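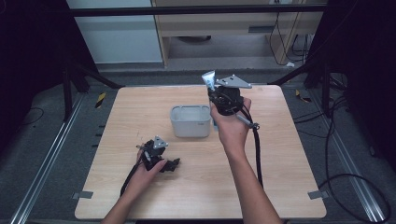
Two hands at a square wooden table.

How does a heavy boat float?

Drop a small stone in a pond and it goes straight down. A big motor boat weighs much more than the stone, but it stays on top. Why is it so?

When a boat sits in water, it pushes some water out of its place. The water pushes back, upwards. If the boat can push away as much water as its own weight, it floats. The stone is too small for its weight, so it cannot do this.

Let us take one boat, the Wesulen, which lives in the harbour at Bernstead. She weighs 1,270 kilograms when she is empty. So she must push away 1,270 kilograms of water. When the family comes on board with the picnic and the dog, she goes a little deeper and pushes away more.

The bottom part of a boat is called the hull. It is hollow, and inside there is mostly air. This makes the boat big but light for its size.
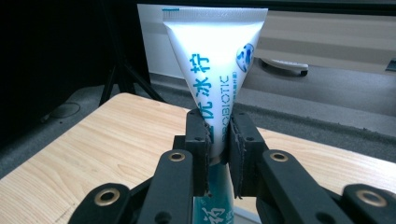
The shape of the hull is also important. Many fast boats have a hull like the letter V, wide at the top and narrow at the bottom, so that it can cut the waves softly. You can find this shape on things at home too. Look at the tube in the photo, with its flat end up: it is wide there and becomes narrow lower down. A hull seen from the front is a bit similar — only much bigger, of course. A boat with a flat bottom is steady on a quiet lake, but on the sea it bumps a lot.

Try it yourself

Take a ball of modelling clay and put it in a bowl of water. It sinks. Now take it out, dry it and make a little boat from the same clay, with thin walls and no holes. Put it down gently. Then add coins, one after another, and watch how the boat goes deeper each time. My best clay boat carried 40 small coins before the water came in over the side.

Always ask a grown-up to be near when you play with water.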